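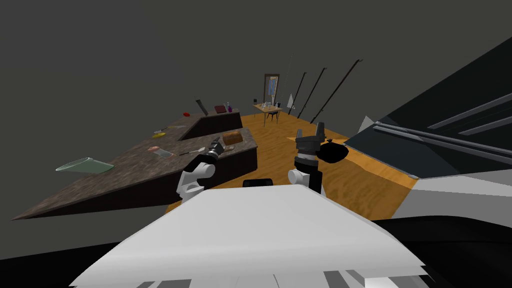
Aprendizagem em cozinhas simuladas (método Tana)

O método Tana é um procedimento de treino de políticas de manipulação bimanual para robôs domésticos, no qual toda a aprendizagem ocorre em cozinhas geradas por computador. O nome vem do simulador em que foi desenvolvido. O trabalho foi conduzido por Hernán Bedoya no laboratório Owusu e é citado sobretudo em estudos sobre generalização a ambientes não vistos.

Origem

As primeiras experiências do grupo usavam uma única cozinha, modelada à mão, e um robô de dois braços colocado sempre no mesmo ponto. As políticas obtidas resolviam bem as tarefas nessa cozinha e falhavam quando a bancada mudava de altura ou de forma. Bedoya atribuiu o problema à pouca variedade dos dados e propôs substituir o cenário fixo por um gerador de divisões, que mais tarde recebeu o nome de Nestville.

Geração dos cenários

O Nestville parte de uma planta simples e coloca nela armários, bancadas, mesas, cadeiras e portas, seguindo regras de distância mínima. As bancadas podem ser retas ou em L. Numa segunda fase, o gerador distribui objetos de cozinha sobre as superfícies: recipientes de vidro, copos, talheres, alimentos, garrafas e caixas. A posição de cada objeto é sorteada e depois corrigida por alguns instantes de simulação física, para que nada fique suspenso ou encaixado noutro corpo.

O conjunto publicado contém 869 cozinhas. Dessas, 500 servem para o treino e as restantes ficam reservadas para validação e teste. Os materiais também variam. Uma bancada de granito pode aparecer sobre armários castanho-escuros numa cozinha e sobre armários claros na seguinte, com o mesmo soalho de madeira ou com outro.

O gerador não tenta produzir imagens fotorrealistas. Os fundos exteriores são lisos, a iluminação é simples e os alimentos têm formas reduzidas ao essencial. Segundo os autores, o tempo de cálculo poupado na renderização foi usado para aumentar o número de episódios.

Observação e controlo

A política recebe imagens de uma câmara virtual solidária com o corpo do robô. O ponto de vista inclui o painel branco do tronco e os dois braços com as respetivas garras, de modo que o modelo vê ao mesmo tempo o próprio corpo e a bancada. A inclinação da câmara é alterada de episódio para episódio, e em muitos deles o chão surge claramente oblíquo. Esta perturbação foi introduzida para reduzir a dependência de uma calibração exata.

As ações são expressas como deslocamentos das duas garras, acompanhados de um comando de abertura ou fecho para cada uma. Os braços são controlados em separado - o esquerdo pode aproximar-se de um utensílio enquanto o direito permanece levantado - e a coordenação entre eles não é imposta por nenhuma regra.

Treino

O treino decorre em 3 etapas. Na primeira, a política imita demonstrações feitas por teleoperação dentro do simulador. Na segunda, pratica sozinha e recebe uma recompensa apenas quando a tarefa é concluída. Na terceira, repete os episódios falhados com pequenas alterações na posição dos objetos. O catálogo compreende 18 tarefas, entre elas pegar num utensílio comprido, mudar um copo de lugar e levar um recipiente de uma parte da bancada para outra.

Resultados

Nas cozinhas de teste, a política treinada com o conjunto completo superou a versão treinada num único cenário em todas as tarefas do catálogo. A diferença foi maior nas tarefas com utensílios compridos, em que a orientação da garra no momento do contacto é decisiva. Nas tarefas com vidro translúcido o ganho foi pequeno. A segunda etapa revelou-se a mais dispendiosa em tempo de cálculo, e a sua remoção prejudicou sobretudo as tarefas em que os dois braços trabalham perto um do outro.

Limitações

O método não contempla líquidos nem objetos deformáveis, e os alimentos são tratados como corpos rígidos. Os objetos que caem ao chão permanecem no cenário, mas nenhuma das tarefas exige apanhá-los. A transferência para um robô físico foi ensaiada apenas com o manipulador Tolex, numa bancada de laboratório, e os autores consideram esses ensaios preliminares.

Ver também

Aprendizagem por imitação
Aleatorização de domínio
Manipulação bimanual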